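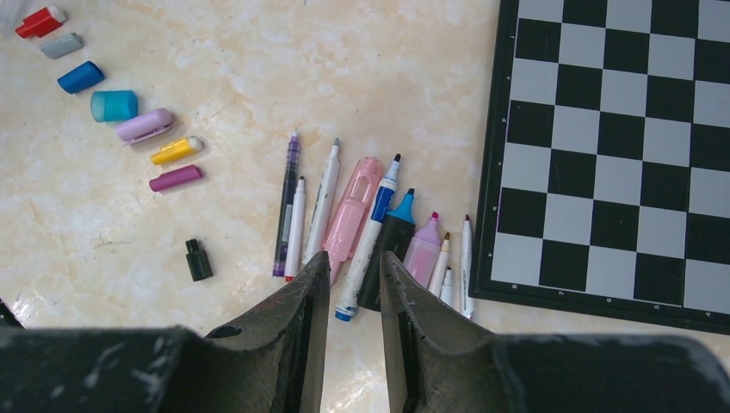

*Caps, pens and a chessboard on a marble-patterned tabletop.*

**Gedham, 2024-02-09** – The Gedham Card Collectors' Society has confirmed the details of its members' set for the spring fair, which will be held at Murkley Town Hall in May. The set has 25 cards and will be given out in packs of three, one pack to each paying visitor.

A total of 3120 packs has been ordered from the printer, Akbulut. Cards 1 to 24 show scenes from past fairs and will appear in equal numbers. Card 25, a silver foil card drawn by Nele Geerts, will not be placed in packs. It may be claimed at the Society's desk in exchange for a stamped voucher, and up to 200 vouchers will be inserted at random.

Vouchers must be handed in before the doors close on the second day. Postal claims cannot be accepted, and any foil cards left over will be destroyed in the presence of two officers of the Society.

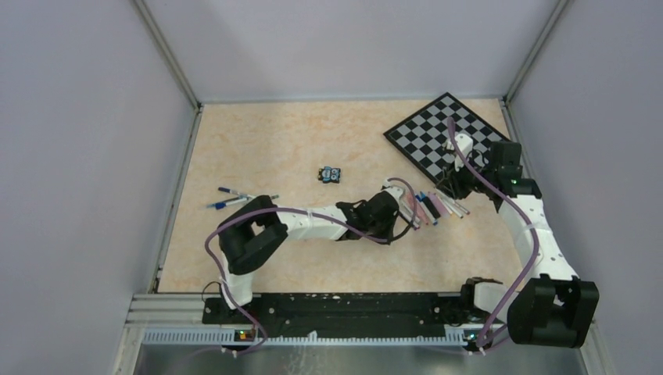 *Two robotic arms on a black mounting rail.*

Ruba Srour, who edits the Society's checklist, said that the numbering had been changed after comments on last year's issue. "Members told us that the letter prefixes were hard to read on the back of the card," she said. "This year we have used plain numbers, and the print is larger."

Uncut sheets will be sold separately. There are 8 of these, each signed by the artist, and they will be offered at the Saturday auction run by Lultance. Bids may be left in advance with Jozef Mulder, but must be made in writing and carry a membership number.

The Society also reminds dealers that table bookings close at the end of this month. Dealers who took a table last year keep the same place unless they have asked to move – requests already received will be answered by post.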